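Obituaries as Local History: What the Kavanagh Scrapbooks Say About Nastwood

Project report, 17 November 2023

I picked this topic thinking it would be a quick one. My plan was to read a few old death notices from the Nastwood paper, pull out some dates, and write it up. Then I opened the first of the Kavanagh scrapbooks at the town library and lost a whole afternoon (happily!). These things are full of life. People's bowling teams are in there, and their pie recipes, and the name of the dog.

The scrapbooks hold 900 clippings. I could use 639 of them, which left out the duplicates and the ones where glue had eaten the print. For each notice I typed up the age, the place of birth, the jobs, the clubs and churches, and who was listed as family. Typing took most of October, and I did nearly all of it at home in the evenings.

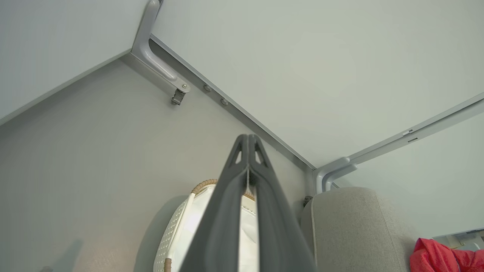

## What I was looking for

My main question was how the writing changed over time. The early notices are short and stiff. A man "passed from this life" and was "a respected resident," and then you get the funeral hour and that's it. Wives often appear only under their husband's name, so I had to go to the cemetery index to find out what they were called. That was slow work, but I loved every match I made.

The later ones loosen up a lot. Families started writing them on their own, and you can hear it. One woman "never met a yard sale she could drive past." Another notice spends four lines on a fishing trip to Stona and one line on a whole career at the feed mill.

## Where people came from

I didn't expect much here and it ended up my favorite part. Of the notices I used, 78 give a birthplace outside the country, and 40 of those name the same village, Stoltesow. I had never heard of it! The families seem to have settled along the same two streets, and the same surnames turn up again and again as pallbearers for each other.
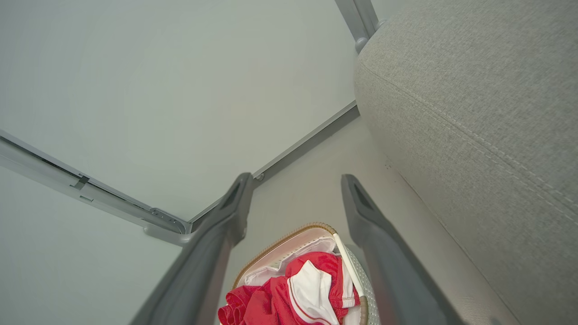
I made a chart of those surnames with lines between them, and it got so tangled that I had to redo it on poster board. It's in the folder with my spreadsheet. The thickest knot is around the Lutheran church, with a second one around the volunteer fire company.

## Problems

Some clippings have no date, so I placed them by typeface and by the ads on the back. I may be off by several years on those, and they are marked with a star in the spreadsheet. Also, a scrapbook is somebody's choice. Whoever cut these out skipped people, and I can't tell who.

Next I want to compare the scrapbooks with the library's microfilm, starting with the Stoltesow families.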